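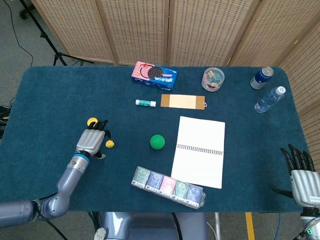
The Case for the Measured Drawer

By Bradley Kershaw

Most household storage fails at the drawer. Shelves are open to view, and cupboards are large enough to forgive poor arrangement. A drawer is shallow and shut most of the day, and every time it closes, its contents slide backward. After a few months, tape, batteries, rubber bands and spare keys have settled into one layer, with the smallest items at the rear.

The usual remedy is a divider tray. Trays work when the contents match the compartments, which they seldom do. A cutlery insert has five long channels because cutlery is long. Stationery is mixed in length and very mixed in height, and a channel sized for scissors will waste half its floor on a glue stick.

Height deserves more attention than it gets. The clear height of a drawer is the distance from its floor to the underside of the rail above, and this is always less than the height of the front panel. In the Murkholm kitchen range, fitted in many apartments in my town, the two differ by 15 millimeters. A stapler standing upright will clear the front and then jam under the rail. Measure at the back as well, where a sagging bottom panel can give a different reading.

The lining is the next decision. Bare melamine has little grip, and light objects travel. Cork grips well but sheds at cut edges. Ribbed rubber mat holds best and is the hardest to clean, as the ribs collect pencil shavings. Felt sits in the middle: enough friction to stop a coin from sliding, soft enough to quiet the drawer, and easy to vacuum if it is tacked down at the corners only. Avoid full adhesive backing. Removing it from a veneered base took me most of an afternoon in April, and the veneer came with it.

Naylor, the joinery shop that rebuilt my desk, cuts loose partitions from thin birch and leaves them unglued. The pieces slot together at half depth, so a compartment can be widened without tools. Ostero and Romorlow sell comparable kits in plastic – lighter, cheaper, and prone to bowing once a span gets long. Either type should stop a little short of the clear height, or the partitions will catch on the rail.

Sorting should follow frequency of use before category. Items handled daily go in the front third. Refills go behind them, and anything untouched for a year leaves the drawer. Categories look sensible on paper, but a category that puts the stamps in front of the pen will be undone within a week.

Check the runners before loading. Side-mounted runners of the older roller type tolerate modest weight and will drop at full extension when overfilled. Batteries and hole punches are the common culprits – move them to the lowest drawer, where the box is usually deeper and the runners are often heavier.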